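Section 4: Fitting and Adjusting the Dilter Door Lever Set

Welcome back! If you have come straight here from Section 3, you should have the old hardware off, the holes cleaned out, and the new latch sitting in the edge of the door. If any of that is still waiting for you, please go back and finish it first, as the lever will not line up on a half-seated latch. Owners of the older Bronda backplates should read the note at the end of this section before opening the screw packet.

Set aside an hour for your first door. The second always goes faster, and by the third you will be doing it with a cup of coffee in one hand (well, nearly).

Before You Start

You will need a Phillips screwdriver, the small hex key taped inside the lid of the box, a pencil, a soft cloth, and something to wedge the door with. A folded towel pushed under the bottom works very nicely and won't mark the floor. Please leave the power driver in the drawer. The through-screws are slender, and a driver will strip the heads before you have time to let go of the trigger.

CAUTION: Keep the door open and wedged until you have finished step 8. A door that swings shut with the latch in place and no lever fitted can be very awkward to open again from the inside.

Fitting the Levers

1. Lay both levers on the cloth and decide which is which. On a Dilter set the outside lever carries the spindle, the square bar that passes through the door. The inside lever has a plain square socket and a tiny set screw on the underside of the neck.

2. Check which way each lever points. It should point away from the edge of the door and toward the hinges. If yours points the other way, loosen the set screw, turn the lever half a turn, and tighten it again.

3. Slide the outside lever through the latch until the plate rests flat against the wood. The spindle should pass through with gentle pressure and no more. When it sticks, the latch is usually sitting a little crooked, so back out its two face screws by one turn, wiggle the spindle through, and then snug them up again.

4. Offer up the inside lever and start both through-screws by hand. Get each one turning freely before you tighten either of them. Going back and forth between the two, a couple of turns at a time, keeps the plates even and saves you a lot of grumbling later on.

5. Tighten until the plates stop moving, and then stop. On softer woods it is very easy to keep going and leave a dent around the plate that no amount of polish will hide.

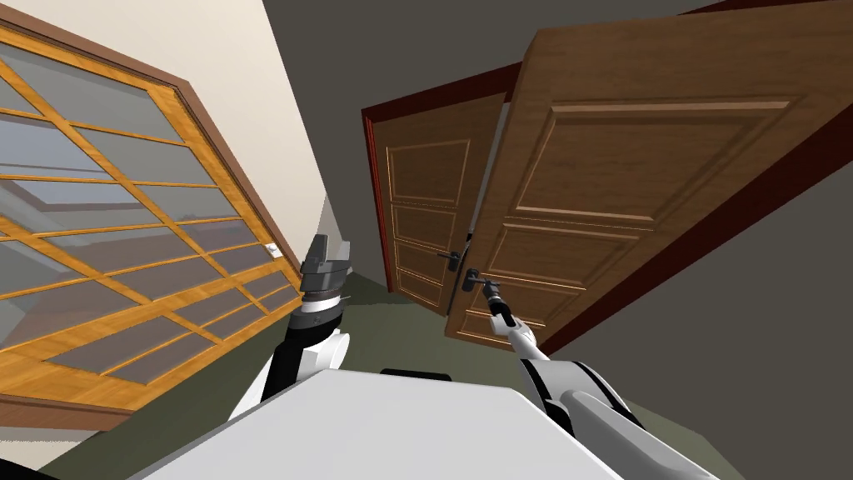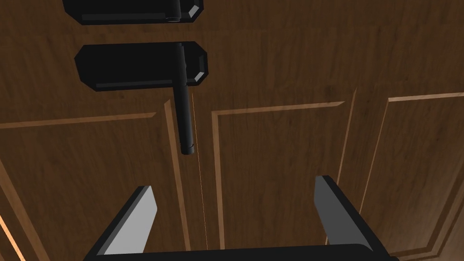
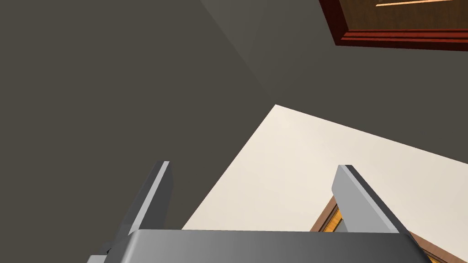 6. Press each lever down and let it go. It should come back up to level by itself, without a push. A lever that hangs low almost always means the through-screws are too tight, so ease both back a quarter turn and try again.

7. Watch the latch as you press the lever. The bolt should draw in until it is flush with the edge of the door. If a little of it still shows, check that the spindle is fully seated in the inside socket, and then tighten the set screw with the hex key.

8. Take the towel away and close the door slowly, holding the lever down. Release it once the door meets the stop, and listen for a single clean click.

Adjusting the Strike Plate

Doors settle, and houses do too, so don't be discouraged when the click doesn't come the first time. Rub a bit of pencil lead on the end of the bolt, close the door, and open it again. The mark on the strike plate will show you where the bolt is landing. If it is high or low, loosen the two strike screws and slide the plate to meet it - the slots give you a fair bit of travel. If the mark is beyond the slots, look at the hinges first. A loose top hinge screw is a far more common culprit than a badly placed strike.

On a pair of doors, fit and adjust the leaf that stays shut before you touch the one you use every day. Bolt it top and bottom as you do so, or you will be chasing a moving target.

NOTE for Bronda backplates: These use the 26 mm screws in the clear packet. The 19 mm screws in the same packet are for the strike only and will not reach through the door.

Care

Wipe the levers with a damp cloth and dry them afterward. Skip the metal polish, please, as it takes the finish right off. Check the set screws every September or so, when the summer swelling has gone out of the wood, and give them a light turn if they need it.

Section revised 08/06/2021 by Rhonda Petrenko, with thanks to Rhun Gape for the pencil trick.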